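Handout 4: Buying the kit (Stondbridge short course, automation planning)

I'll start with the mistake I made myself, pricing the grippers and forgetting everything else! My first quote from Fluroveo came to £1685 for a pair and I thought I was done. 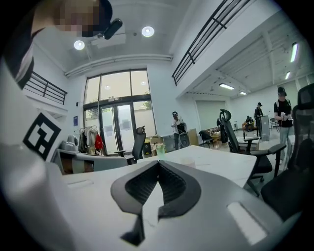

Spares come next on your sheet, and I'd put finger pads at the very top. Black rubber ones like these take all the contact, so ask the price of a set before you order (Cirillo sells them in packs of 8). Printed markers go on the same line.

Then furniture. Tables, chairs, extension leads, all the dull stuff people borrow in July and have to give back.
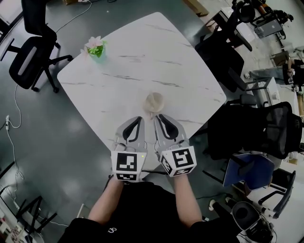

Vitalii Hrytsenko wrote back on the draft that he'd budget for staff hours first, then see how many grippers the leftover money buys. Fair point, so do both versions for next time, 2 columns please.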